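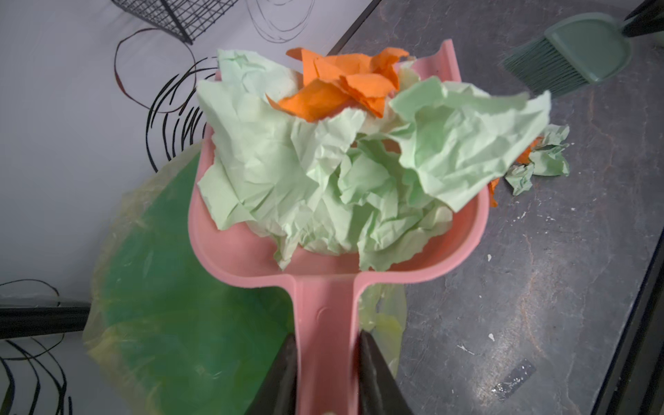 Fig. 4. Wrist view, sweep-and-tip task. Dustpan in the gripper, green and orange paper in the scoop.

6 min read

4. Running the sweep-and-tip task

Lasa set-up guide, cell notes by Obed Boateng. Read section 3 first (arm homing, wrist camera focus). Last gone over in March.

4.1 Before each session

1. Home both arms. Wait for the Orkix panel to go green on both, not just one.
2. Bin to the left of the work area, liner folded well over the rim. Loose liner gets dragged in by the pan.
3. Dustpan and hand brush on the counter, bristles facing the paper.
4. Tear and crumple fresh paper. Mix colours: green, orange, a few pale sheets. Same-colour piles gave us a policy that only liked that colour.
5. Open the Mutska recorder, check the wrist stream is live and the clock matches the arm log.

Note: leave the scribbled backdrop up. Swap it only between blocks, and write down which one.

4.2 Recording a demonstration

1. Grip the pan by the handle, one finger either side. Close slowly.
2. Sweep with the other arm. Short strokes, let the brush lift at the end of each.
3. Lift the pan with the scoop tilted up. Stop for a moment before moving to the bin.
4. Tip over the bin. Hold, then one small shake.
5. Put pan and brush back down, stop the recording.

CAUTION: keep fingers out of the space between the arms while the recorder light is on. The stop button is on the operator's side, test it first thing.

Scraps left on the counter: do not tidy by hand mid-take. Score them afterwards (4.3). A take with leftovers is still a good take, we want teh policy to see them and go back for a second sweep.

4.3 Scoring

Two scores per take. First, is the pile in the bin, yes or no. Second, scraps left on the counter, counted after the arms are parked. Orange bits go under "small", anything folded goes under "large". Paper hanging on the bin rim counts as left over.

4.4 What we have so far

1506 takes recorded, 1000 used for training, the rest held back or thrown out for bad clocks. With the wrist view only, 78 per cent of test runs got the pile in the bin. Adding the overhead view helped the sweep and did very little for the tip. Most failures are the pan coming up too level and paper sliding off the front lip. See the Acheampong run sheets for the full table, tab 11.

Note: don't compare with runs before the finger pads were changed. Diffrent grip, different numbers.

4.5 If the pan twists in the grip

1. Stop, park, open the gripper.
2. Wipe the handle and both pads.
3. Regrip lower down. Restart the take from zero, no splicing.

Next: 5. Exporting takes

We use cookies to remember your settings on this site. Accept all / Manage choices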